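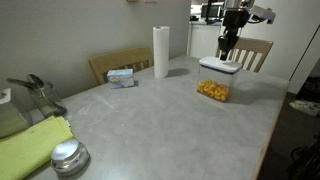
5.2 The lid that wouldn't give up

I want to spend a whole section on the container task, partly because it's where most of my grey hairs came from and partly because the fault turned out to be a safety matter as well as a silly one. The job sounds easy enough. Press down on the white lid, let the seal go, lift it off, put it to one side. We kept the tub part filled with orange ring-shaped cereal so that any rough handling would be plain to see (and to hear, believe me). The arm comes straight down from above and the gripper pushes on the middle of the lid, and as long as it meets the lid where the policy thinks it will, all is well. In October it stopped meeting it there.

Out of 42 attempts logged after we moved to the Presance controller, 5 ended in what I'll call a stuck press. The gripper reached the lid, the force went up, and the arm carried on pushing as if it still had some way to go. In the worst of them the tub slid towards the edge of the table with the arm leaning on it, and Oskari Ruotsalainen hit the stop button before I'd even looked up from my screen. Nothing broke, but I didn't like it one bit.

Figure 4. The container task. Top of section: the gripper on the lid. Below: wrist camera view with the lid and its round button between the gripper and the top of the view.
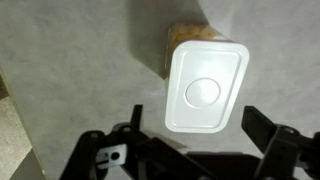
My first guess was the force sensor, and I lost the best part of a week to it – new cable, new zero, new mount, no change whatever. Then Oskari asked why the stuck presses always came straight after a pause, and that was the right question! Our safety layer, Brolora, is meant to end any downward move once the force passes a set limit. It was doing so. The trouble was that it sent its halt message to the planner, and the planner, coming back from a pause, threw away every message older than 800 milliseconds. With the clocks on the two machines drifting apart, a brand new halt could look old. So the planner binned it and pressed on, quite literally.

I should own up to my part in this. The age check was mine. I'd put it in months earlier to stop old camera poses from being used, and it never crossed my mind that halts went through the same queue. Our tests didn't catch it either, as they all ran on one machine with one clock, and none of them had a pause in the middle.

We made 2 changes. Halts now skip the queue and go directly to the arm's own controller, whatever their time stamp says. We also gave the press a hard floor, so the gripper can't go lower than the height of the lid plus the travel of the button, even if every message gets lost. The second one is dull and I'd argue it matters more. Sjögren, the tool we use for replaying logs, was run again over all 5 stuck presses with both changes in place, and each one halted at the limit.

A replay is still only a replay, mind you. The tub in the log doesn't slide, and the button doesn't stick the way a real one sometimes does – so I wouldn't read those results as proof that the fault can't come back in another form. The clock drift itself hasn't been cured, and until it is we're keeping a hand on the stop button for every run with the Nasico arm.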